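Démonstration manuelle (robotique)

Un article de l'encyclopédie libre Pinach.

La démonstration manuelle est une méthode de programmation des robots dans laquelle une personne exécute elle-même la tâche à apprendre. Les mouvements enregistrés servent ensuite à entraîner un modèle de commande. On la range, avec la téléopération, dans la famille de l'apprentissage par démonstration.

Principales formes

Guidage direct. L'opérateur saisit le bras du robot et le déplace à la main. Les positions des articulations sont mémorisées pendant le mouvement. La méthode convient aux gestes lents et fatigue vite l'opérateur.

Téléopération. Le robot est commandé à distance, au moyen de manettes ou d'un second bras servant de maître. Les données correspondent exactement à la machine utilisée, mais le retour d'effort est souvent faible ou absent.

Pinces portatives. L'opérateur tient une ou deux pinces équipées d'une caméra, sans bras robotisé. L'objectif est en général très grand angle, afin de garder dans le champ les doigts, l'objet et une partie de la pièce, qui sert de repère pour estimer la trajectoire.

Tâches à deux pinces

Les récipients à couvercle verrouillé sont un exercice courant, car les languettes demandent un appui précis et l'objet glisse facilement. Dans le protocole Lukumay, rédigé par Nkechi Oyelaran et Danilo Espiritu, une série comprend 50 démonstrations par opérateur, et le jeu complet en compte 1000. Les essais où le récipient quitte la table sont écartés. La position de départ change d'un essai à l'autre.

Limites

La qualité dépend beaucoup de l'opérateur. Masanobu Ikeda a relevé, sur un lot de 800 enregistrements, 214 essais inutilisables, le plus souvent à cause d'une trajectoire perdue lors d'un geste brusque. Les pinces portatives permettent aussi des postures qu'un bras fixe ne peut pas atteindre.

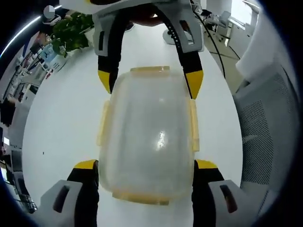
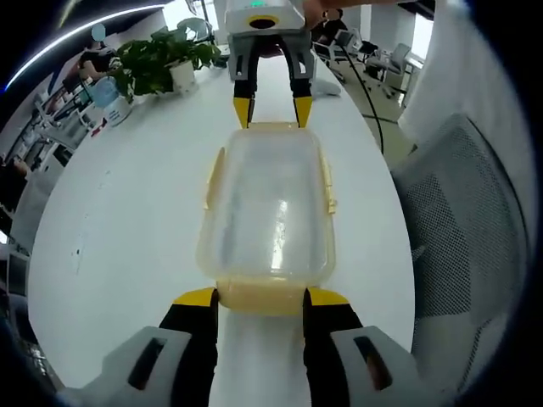
Récipient en plastique translucide à languettes jaunes, entre deux pinces placées face à face.

Voir aussi : Apprentissage par imitation ; Préhenseur ; Téléopération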